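Institut Hemstead – évaluation des automates domestiques. Point d'étape sur le programme Negi, consacré au linge de maison. 1/6

La question posée par nos partenaires reste simple : une machine peut-elle, à ce jour, tenir une tâche ménagère ordinaire sans assistance ? Notre réponse demeure réservée.

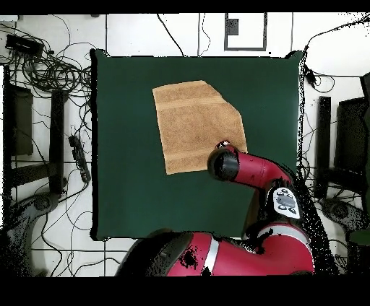 Les matières souples constituent la principale difficulté. Une assiette conserve sa forme, un textile en change à chaque prise. 2/6

Le protocole Odo distingue donc la saisie, le levage et la dépose, notés séparément. 3/6

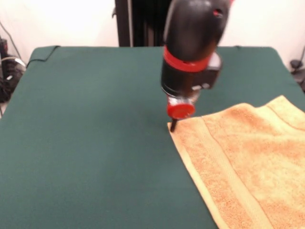 Programme Negi : l'effecteur au bord de la serviette.

La campagne d'octobre comptait 600 essais. Dans 37 cas, l'opérateur a dû reprendre la main – le plus souvent à la dépose. 4/6 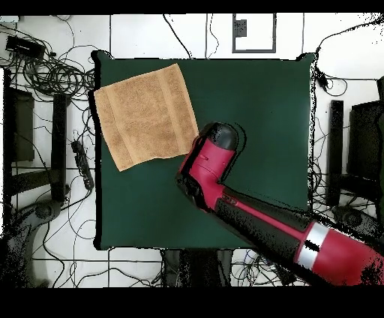
Ces résultats ne permettent pas de conclure à une aptitude générale. Plier une serviette à plat et vider un panier de linge mêlé relèvent de deux niveaux d'exigence différents, et le second n'a pas encore été évalué. 5/6

En atelier, où les pièces arrivent triées, l'emploi paraît envisageable à plus court terme. Au domicile, l'Institut ne formule aucune recommandation d'achat.

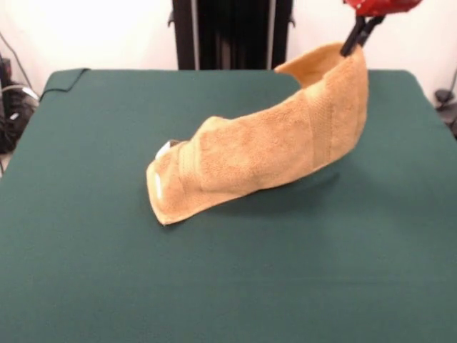
Solveig Torvik nous demande si la durée d'exécution sera publiée, « car une machine lente reste utile si elle travaille la nuit ». Elle figurera dans le rapport complet, en annexe 4. 6/6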